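Girnine Bench

Girnine Bench is a software kit for simulating tabletop robot work. It is published by Stuneo, a company that supplies training and testing tools for automation, and is sold by yearly license to schools, research groups and small manufacturers. The kit lets a user place a robot arm at a virtual work table, set out household items, and test a control program before it is tried on physical equipment.

History

Stuneo began the product as an internal tool for checking grasping programs written for its customers. An early version, known as Tokico, could show one arm and plain blocks only. It was offered to a small group of outside users in September and was later rebuilt with a new display system and a larger library of objects. The first public release under the present name is dated 02/05/2023. Files made in Tokico can be opened in Girnine Bench, although saved lighting settings are not carried over.

Contents

The standard kit includes a room model, a set of work surfaces, and a library of 121 objects. Most of the objects are things found in a kitchen or on a desk, such as mugs, cans, bowls, food boxes and small toys. Open crates are supplied in several colors for sorting and packing tasks. Each object has a stored weight and surface friction, and both values may be changed by the user. A sample layout is loaded when the program is opened for the first time, with the arm's gripper lowered over a can on a perforated table.

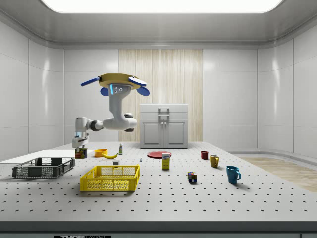
Can Girnine Bench be used without owning a robot?
The kit runs entirely on a desktop computer, and no physical arm is needed to build a layout, run a task or save the results.

Operation

A task is described in a short text file that names the object to be moved and the place where it should be set down. The program then runs the task a chosen number of times, shifting the starting position of each object slightly between runs. The default is 100 runs. At the end, a report lists how many attempts were completed, how long each one took, and at which stage any failed attempt stopped.

Up to 2 arms may share a table. Collisions between them are recorded in the report but do not end the run unless the user selects that option.

Licensing and support

A single-seat license is priced at $1,400 per year and includes updates and support by email. Classroom licenses are arranged through Bitar, the regional distributor, which also provides printed lesson guides. Licenses may be moved from one computer to another upon written request.

Limitations

Girnine Bench treats all objects as rigid. Cloth, liquids and soft packaging are not supported, and fruit in the object library does not bruise or bend. The manual advises users to repeat final tests on physical equipment at reduced speed.

See also

Tokico
Stuneo object library
Bitar classroom guides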